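Chapter 3
Keeping Warm: How Heat Leaves a House and a Body

In this chapter you will learn why some materials hold heat better than others, what is meant by thermal resistance, and how we can compare a wall, a blanket and a coat with the same simple calculation. You will need the idea of temperature difference from Chapter 2. A calculator is useful from Section 3.4 onwards.

3.1 A cold room in Nuvden

The small town of Nuvden stands at a height of 1,014 metres, and its winters are long. Many of the houses there were built with solid stone walls, and the people who live in them know well that such a wall can be thick and still cold to the touch. A visitor often finds this strange. Stone is heavy and strong, so we expect it to protect us from the weather. But strength and warmth are two different properties, and the first thing a student of heat must do is to separate them.

Let us imagine one room in such a house. A stove is lit in the morning and the air becomes comfortable by noon. In the evening the stove is allowed to go out. By the next morning the room is cold again. The heat has not been destroyed. It has moved through the walls, the window, the floor and the ceiling to places where the temperature was lower. Heat always makes this journey by itself, from the warmer side to the colder side, and we cannot stop it. We can only make it slower.

3.2 Three ways for heat to travel

Heat travels by conduction, by convection and by radiation. In conduction, energy passes from one particle to its neighbour, as when the handle of a metal spoon becomes hot in the soup. In convection, a liquid or a gas moves and carries the energy with it. In radiation, energy crosses a space without the help of any material, and in this way the Sun warms the Earth.

In most real situations the three work together. A window loses heat by conduction through the glass, by convection of the air which moves along it, and by radiation towards the cold street. If we want to reduce the loss, we must ask which of the three is the largest. Heavy curtains, for example, help mostly with moving air – they do little if there is a wide gap below them.

3.3 Why still air is so useful

Air is a poor conductor. This may surprise the reader who has felt a cold wind on the face, but wind is moving air, and it is the movement which takes the heat away. When air is divided into very small spaces it can hardly circulate, and then it becomes one of the best insulators we have at a low price. Wool, feathers, cork, straw and mineral fibre all work mainly by this principle.
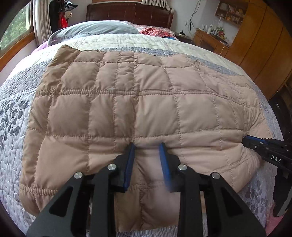

The thickness of the layer also matters. If we double the thickness of an insulating material, and change nothing else, the heat which passes through it by conduction becomes one half. When the material is pressed flat or filled with water, the small air spaces are lost and the benefit becomes much smaller. Builders must therefore keep mineral fibre dry, and they should not push a thick roll into a narrow space.

In Section 3.4 we will write this relation as a formula and use it for a brick wall in Somogyi Street, with an area of 88 square metres and a layer of cork on the inner side. Before you continue, place your hand on a wooden table and then on a metal tap in the same room. Write down which one feels colder, and keep your answer for Exercise 1.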